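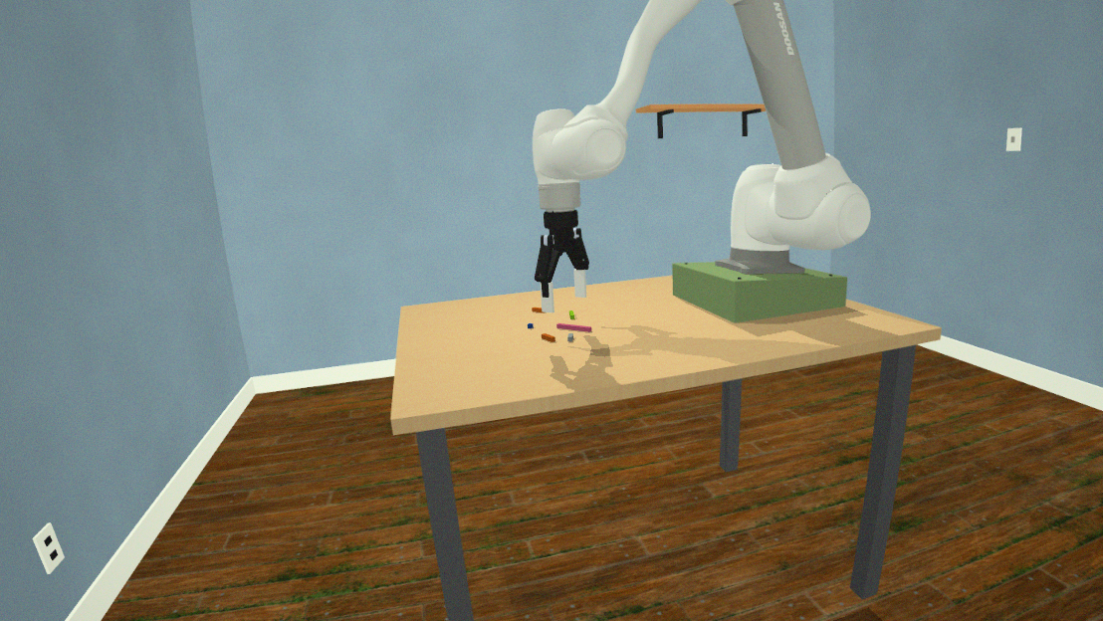
Procuramos costureiras, costureiros e curiosos para a oficina de roupa infantil personalizada

O ateliê Sandanero abre inscrições para quem gosta de pegar numa t-shirt lisa e transformá-la na camisola preferida de uma criança. Já fazemos isto há uns bons anos, primeiro para os sobrinhos e afilhados da casa, depois para os amigos deles, e a certa altura os pedidos eram tantos (dinossauros com tutu, escavadoras cor-de-rosa, um polvo com óculos!) que percebemos que precisávamos de mais mãos.

Temos 2 lugares pagos, a tempo parcial, e várias vagas para participantes que queiram aprender connosco sem compromisso. Para os lugares pagos pedimos alguma prática com máquina de costura, aplicações em feltro e bordado simples. Para participar basta vontade, e se nunca enfiou uma agulha na vida venha na mesma, que a Bravosberg, a nossa máquina mais velhinha, tem muita paciência com principiantes.

As sessões são orientadas por Nikola Obradović, que ensina pintura em tecido e estampagem a ferro. Os tecidos e as linhas são oferecidos por nós. Pedimos só que traga uma peça de algodão já lavada, tesoura própria e, se tiver, um desenho feito pela criança a quem a roupa se destina.

Para se inscrever, escreva-nos uma cartinha ou deixe um bilhete ao balcão até 1 de junho de 2026, com o seu nome, um contacto e a referência 2718. Quem concorre aos lugares pagos deve juntar fotografias de duas ou três peças feitas por si, mesmo que tenham ficado um bocadinho tortas. Respondemos a toda a gente, às vezes com algum atraso.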